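Home > Creeks and Catchments > Community help

Last updated: June

How do we get neighbours to come to a creek planning night when the last one flopped?

Posted by Yen-ting Poon

Hello everyone, and thanks in advance to anyone who reads all of this, because I do tend to go on a bit. I've been helping with a little group that looks after Ledley Creek, from the old rail culvert down to where it meets the drain behind the Jonbridge shops. We've been going for two years and mostly we pull weeds, plant tube stock and argue cheerfully about sedges.

The council has asked local groups to put in a list of priorities for the creek, and we'd love that list to come from the people who live along it, not only the handful of us who turn up in gumboots. So we held a planning night. We letterboxed 800 homes, which took two of us most of a fortnight, and we got a very small turnout, nearly all of whom were already on our email list (lovely people, but we knew what they thought!).

The ones who did come enjoyed the part where you write what bothers you about the creek on coloured paper. The formal part, with the slides about stormwater volumes, went over like a lead balloon, and I say that as the person who made the slides.

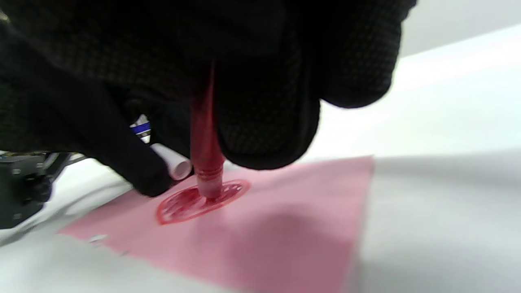
Red marker on pink paper

We have enough left in the kitty for one more go before the list is due. Should we do another letterbox drop, or try something else altogether? And how do you get people upstream to care? Up there the creek is mostly in a pipe under their back fences, and I suspect plenty of them have no idea it's there. Any wisdom at all would be most welcome, and I'm happy to share our flyer if anybody wants to pull it to pieces.

3 replies

Hsieh

Oh, I do feel for you, we had very much the same experience with our first one. I'd leave the letterboxes alone this time. What worked for us was going to things that were already happening: the school fete, the sausage sizzle outside the hardware shop, the netball sign-on morning. We took a fold-up table and a big printed map of the catchment and asked people to find their own house on it. That's really the whole trick! Once someone has found their roof and followed the blue line downhill with a finger, they'll talk to you for ages, and you'll hear about the flood that came up to the third step, the tortoise in the driveway and the neighbour who hoses paint trays into the gutter (please write that one down, it's the sort of thing that ends up on a priority list).

By the end of the season we had 146 comments, and a good many came from people who would never in a month of Sundays have come to a hall at night. We typed them all up with the street name but no surname, sorted them into rubbish, flooding, paths, plants and everything else, and gave the council the summary with the full list behind it. They seemed to take it more seriously for having the raw comments attached.

For your upstream folk, try a walk along the line of the pipe. Ask the council for the drainage plan first so you know where it goes, stick to the footpaths, and stop at the grates so everyone can have a listen after rain. Ours started at four in the afternoon and finished with tea and a slice at somebody's house, and three families joined on the spot.

Do keep the coloured paper, by the way. Give people fat markers and they'll keep it short, whereas with a biro you get essays. Ask one thing per sheet, "What would you fix first?" or similar, and let the kids draw if they'd like to.

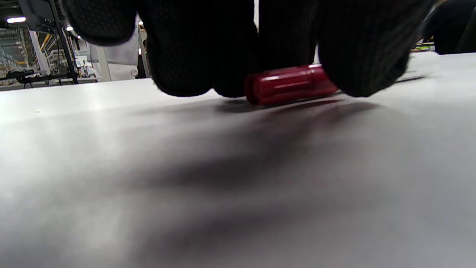

Close-up from the table, glove on

One more thought and then I'll let you go. Tell people what happened to their comments, even if the answer is "not much yet". We put a single page up in the library window and the bakery, and I still get stopped about it.

rollon_rosie

skip the slides

Rollon Flats Landcare

Agree with Hsieh on nearly everything, though I wouldn't give up on flyers completely. Our second one did much better because we dropped it only in the streets that back onto the water and put a question on the front in big letters: "Does your yard flood?" Much less walking too, which my knees appreciated.

Check when the council needs the list and then ask whether they'd take a late addition. Ours said yes quite readily. It's also worth asking if the catchment officer would come along and simply listen. We had one who presented for an hour and another who sat at the table with a cuppa and asked people questions, and I know which of the two I'd invite back.

Happy to look at your flyer, Yen-ting. Send it through the contact form and mark it for me, otherwise it ends up in with the seed orders.

Get our creek news by email. Enter your address to subscribe. You can unsubscribe whenever you like.

Contact us | Copyright Creeks and Catchments Community Help | Back to top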